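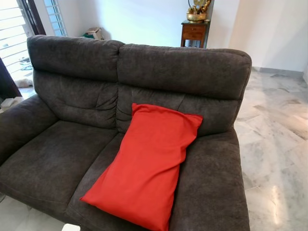
Cushion task, living room set: red pillow on the two-seater.

Hukitz Home Tasks Kit
For school robotics clubs, sixth-form teams and student projects

Hukitz is the kit our club always wanted and ended up writing for itself. It's a set of household jobs for a mobile robot with one arm and a head camera, the kind of machine a student team can build over a couple of terms, and every job happens in an ordinary furnished room. Sofas, side tables, marble floors, sun coming in through the window slats. All the things that make a robot's life hard and ours interesting!

The first edition was put together by Daniyal Mohmand and the Thursday group at Soriano, with Rukhsana Jafri looking after the task cards and the marking scheme. The version on this page is the second edition, out in September 2020. If you have the first one, your cards still work with it, but please swap the old scoring sheet for the new one (the cushion task was far too generous).

What's in the kit
Task cards, printed both sides, with a start position on the front and the finish on the back
Floor markers for the robot's start and turning points
A target cushion cover, plain red, with a zip (filling not supplied, use whatever you have)
Scoring sheets and a judge's guide
A memory stick with 1,576 practice pictures taken from head height in real rooms, sorted by task
Sample code for finding a target by colour and for working out its outline
One year's entry to the Fleltier league

About the cushion task
This is the one teams fall in love with. The robot drives up to a sofa, finds the cushion, picks it up and stands it upright against the back. It sounds like nothing. A bright red cushion on a dark grey sofa is about as kind a start as you can get, and most beginners have the colour part running by their second session, which is a lovely moment. Then comes the shape. A cushion lying on a slant, propped up at one end and slumped at the other, gives you a long lopsided blob, and the obvious place to grab it is very often the wrong one. Soft sofas also show light and dark patches where the fabric has been brushed, and edge finders get terribly excited about every crease and seam.

Our advice is to get the near corner right first and worry about the middle later. Teams who do it the other way round tend to push the cushion into the gap between the seats.

Start from the card, run it 5 times without touching the code, and write down where the gripper closed each time. Only then change something.

Difficulty levels
Level 1: red cushion, dark sofa, blinds closed
Level 2: same again with daylight from one side
Level 3: cushion cover of the team's own choice, close to the sofa colour
Level 4: two cushions, one to be left alone

Level 2 catches out more teams than Level 3. A washed-out window in the corner of the view will upset a camera's automatic brightness, and the red drifts towards orange. There's a card on fixing your exposure by hand, do read it before you blame the arm.

What your robot needs
A camera that can tilt down, mounted higher than the back of the sofa
An arm that reaches the seat from the side as well as the front
A soft gripper, or a hard one with padded fingers
A stop button a judge can get at

We use the Noltero base at Soriano and the sample code is written for it, but the vision part is separate and several teams run it on their own machines. Tall bases need extra care on polished tiles, both for wheel slip and for the glare, which can look a lot like a white object on the floor.

Size and weight
Boxed kit: 22 cm deep, fits a standard classroom shelf
Suitable for ages 14 and up, with an adult present when the arm is powered

Price
£127 per kit, including league entry. Spare card sets and cushion covers can be ordered separately through the club page.

Next league round
December, at Soriano. Teams may bring their own sofa cover but the sofa stays where it is.

Related items: Hukitz Kitchen Cards, Noltero padded finger set, floor marker refill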